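Home | About the Club | Meetings | Projects | Contact

Print this page | E-mail this page

Suvley Robotics Club
Minutes of the regular meeting, 29/12/2019

Edgardo Tan opened the meeting and thanked everybody for coming out so close to the new year, and for the cookies, which were very much enjoyed. The minutes of the last meeting were read and approved with one small spelling fix.

Money. The balance stands at $1043 after paying Lacson Supply $186 for cable and replacement gripper pads. Kiprono Simiyu asked whether we might put $400 aside for the trip to the Trekanton meet, and after a good long talk (some of it about sandwiches) this was agreed.

Table-clearing project. Kiprono gave a lovely full report on the two-arm work. The left arm handles the tray and the right arm looks after the dish rack. The team has logged 359 practice runs so far and would like more before the meet. Bowls are going well. Chopsticks are still a headache - they roll, and they like to hide under the edge of a bowl - and several members had ideas, all of which were written on the board. It was agreed to keep the same tray layout until the end of January so that runs can be compared fairly.

Edgardo reminded drivers to coil the long cables when they finish for the night, and to please write in the log book even if a run goes badly.

Koltach entry form. Edgardo will fill it in and bring it next time for signatures.

Other business. New members are asking for a beginners' evening. Kiprono kindly offered to lead one in January, and there was warm applause.

Meeting closed with thanks to all.
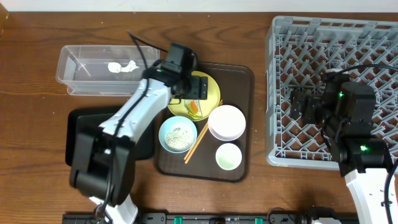
Table-clearing project: both arms at the table, with the tray and dish rack.

Contact the club secretary | © Suvley Robotics Club | Back to top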